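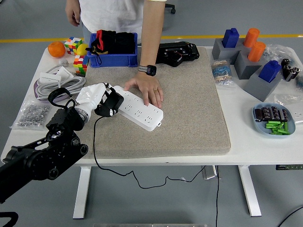

Re: [arm-demos] how many power strip episodes is enough?

Hi Kedir, hi all,

Sorry for the slow answer, I was at the Celuvska site most of the week and the mail there is hopeless.

Kedir Mekonnen wrote:
> We have 70 episodes of the power strip task now and the policy
> still goes for the wrong end when the strip lies at an angle.
> Do we just keep recording? Hamish says more is more. Also, does
> it matter if a hand is in view while the gripper is on the strip?

I'd stop and look at what you've got before doing any more! When Tineke and I went through our first batch at Narkasari we found that 18 of them had the strip lying pretty much parallel to the table edge, and most of the others were only a few degrees off (we all put things down straight without thinking, it's a hard habit to break). So now we put it down diagonally on the felt mat, a different diagonal each go, and let the cable hang off the front however it likes. The cable matters more than you'd think. If it always trails the same way the model learns to look at the cable and ignores the strip.

As for the hand, we keep those episodes, but tag them. A palm flat on the strip while the gripper is at the other end is a perfectly good episode if that's how the job will be done. What you don't want is half the set with a hand and half without and no way of telling which is which. Arnout's script adds a field for it, I'll ask him to put it in the shared folder.

Leave the clutter alone too, please. Fruit, cubes, the bags of bits, the dish of capacitors, all fine. We do shuffle it every 16 episodes, and Tineke writes down when. I once tidied the whole table halfway through a session and she didn't speak to me till lunch :-)

One question back: are you trimming the start of each episode? Ours had up to 3 seconds of the arm doing nothing and the policy got very good at doing nothing.

Cheers,
Haris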